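Keep the old computer

Got the email again in October. Time to refresh your hardware! Why though. Mine is 10 years old and it opens my mail, my spreadsheets, my dumb recipe folder. Fine. Works fine.

Kgomotso Lekota wrote a thing on the Grustden blog saying most people swap a desktop when one part goes bad. One part! You wouldn't junk a car over a wiper. I priced it out. New box from Corico, 155 dollars down and then payments forever. A used part and a fan, 108 total. Took me 3 evenings, mostly becuase I lost a screw.

And yes, I know, security updates, power bills. Fair points. Some machines really are done. But "slow" isn't done. Slow is usually a full drive and a hundred browser tabs, sorry.
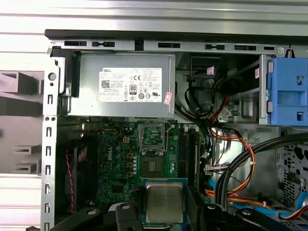 What bugs me most is the glue. Laptops, phones, all of it sealed up. Desktops you can still open, and I wish people would before they haul them to the curb. Ask a neighbor. Borrow a screwdriver. Teh worst case is you're buying a new one anyway.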